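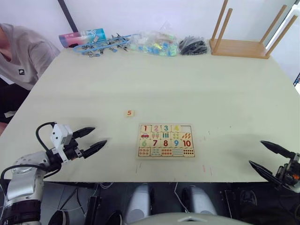 Re: number boards for the toy library

On December 9, 2025 Kidus Mersha wrote:
> Do we want another number board? The Moka one is 200 in the
> catalogue, and I'd like an answer before April.

Only if it keeps its 5. The wooden one with the little red car under the 1 is a decent board, and the dots along the bottom give the small ones something to check against.
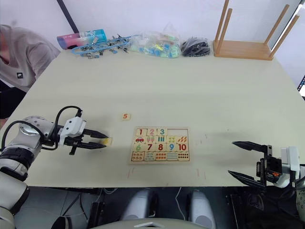
Jozef Kramer
Zornach list, message 2335

My one complaint is the picture row. Three is teal bars, and no child of mine has ever been moved by a bar - ice lollies, yes. 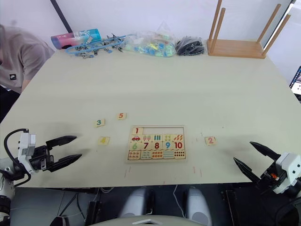
I'd still take it over the Molier, where every piece fits every hole.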